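Category: Data and models / Teleoperation

Litau two-arm demonstrations - data card

10 August 2018

Litau is a set of 192 demonstrations recorded by remote control on a two-arm bench at Candasgate. A person moves a pair of hand controllers, the arms follow, and we store joint angles, gripper commands and video. The tasks are small household jobs: bags, a basket, some plumbing. Please read the limits below before you train on any of it. 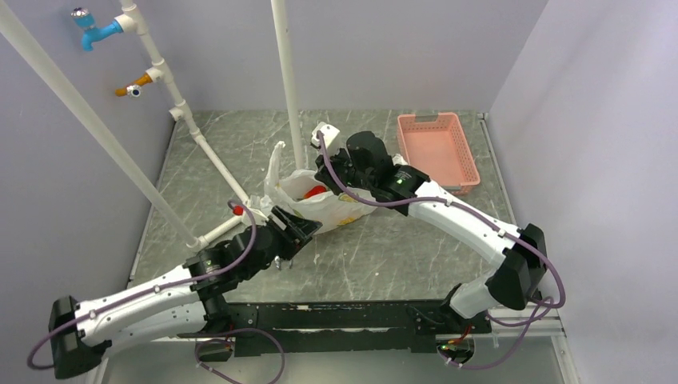
By Ayten Sönmez, Enditz project

Bag handling takes both grippers and is the part I trust least. Thin plastic never folds the same way twice, and a policy that copies the operator's path may have learned very little about the bag. We kept 40 bag episodes. I would not call that enough.

What is in an episode

- joint positions and gripper commands for both arms
- fixed-camera video
- a one-line task note typed by the operator
- a pass or fail mark, given by the same operator

That last item bothers me. People are kind to their own work, and a second reading of 89 episodes changed the mark on 11 of them. The old marks are still in the files, next to the new ones.

Known problems

Operators pause while they think. The Akyol trimming script removes long pauses, but it also removes some short waits that matter, such as one arm holding still for the other. Untrimmed copies are included - use those if timing matters to you.

The plumbing stays in the same place throughout. A model can do well here by memorizing where the pipes are, so a good score on Litau says little about any other bench.
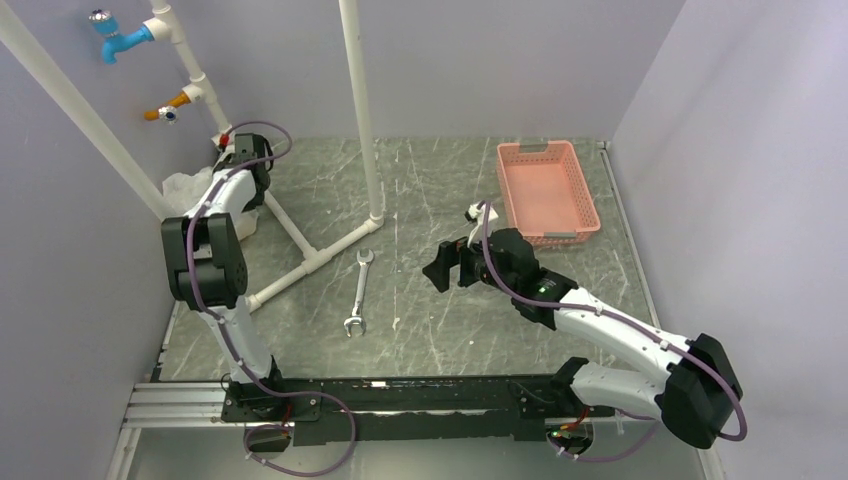 Can I train on the passes alone?

You can, but you will lose most of the recoveries, where an operator slips, backs off and tries again. Many of those ended up marked as fails. Train once with them and once without, and report both numbers.

Corrections go in the changelog. Episodes recorded before May used an older controller mapping and are left out of this release.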